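How a Computer Remembers Things

A computer needs to remember two kinds of things. It has to remember what it is doing at this moment, such as the sentence you are typing. It also has to remember things for a long time, such as a photo saved last July. These two jobs are done by different parts, and the parts work in different ways.

Bits and bytes

All computer memory stores numbers, and it stores them using only two signs, 0 and 1. One of these signs is called a bit. A bit is like a light switch, which can be off (0) or on (1). A single bit cannot say very much, so computers group them. Eight bits together make a byte. One byte can be set in 256 different ways, enough to give every letter of the English alphabet its own pattern, with plenty left over for numerals and punctuation.

In the code most computers use, the capital letter A is 01000001. The word CAT takes three bytes. A page of a story with 1661 letters, spaces and full stops takes 1661 bytes.

Larger amounts have their own names. A kilobyte is 1000 bytes. A megabyte is 1000 kilobytes, and a gigabyte is 1000 megabytes. If one photo takes up 2 megabytes, then 700 photos take up 1400 megabytes, or 1.4 gigabytes.

Working memory

The part that remembers what the computer is doing now is called RAM. The letters stand for random access memory. "Random access" means that the computer can go straight to any byte it wants. It does not have to start at the beginning and read through everything else first.
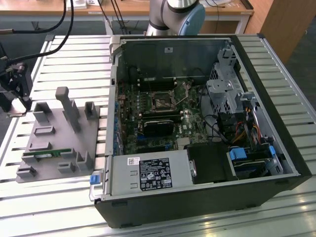 Every byte in RAM has an address, which is a number. Think of a street with 200 houses. If you have a letter for house 156, you do not knock at the first 155 doors. You read the number and go to the right house. The processor, the part that does the sums, sends an address to the RAM and the RAM sends back whatever is stored there.

In most computers, each bit of RAM is held in a very small part called a capacitor. A capacitor can hold a little electric charge. If it is charged, the bit is 1, and if it is not, the bit is 0. The charge leaks away quickly, so the memory has to be topped up many times every second. This is called refreshing. When the power goes off the refreshing stops and everything in RAM is lost – that is why unsaved work can disappear in a power cut.

Storage

The part that keeps things for a long time is called storage. There are two common types.

A hard disk has one or more round plates inside that spin very fast. Each plate is coated with a magnetic material. A small arm moves across the plate and magnetises tiny patches of it in one direction or the other, and the pattern of directions stands for 0s and 1s. The patches stay magnetised when the power is off.

A solid-state drive has no moving parts. It traps electric charge inside tiny cells, and the charge stays there for years. Solid-state drives are usually faster than hard disks, but both are slower than RAM.

What happens when you press Save

While you write a story, the words are in RAM. When you press Save, the computer copies them into storage and gives the copy a name. It also writes down where the copy was put, in a kind of index. When you open the story again, the computer looks in the index, finds the right place and copies the words back into RAM.

Words to know

Address – the number of a place in memory.
Bit – a single 0 or 1.
Byte – a group of eight bits.
RAM – memory for work being done now.
Storage – memory that keeps its contents without power.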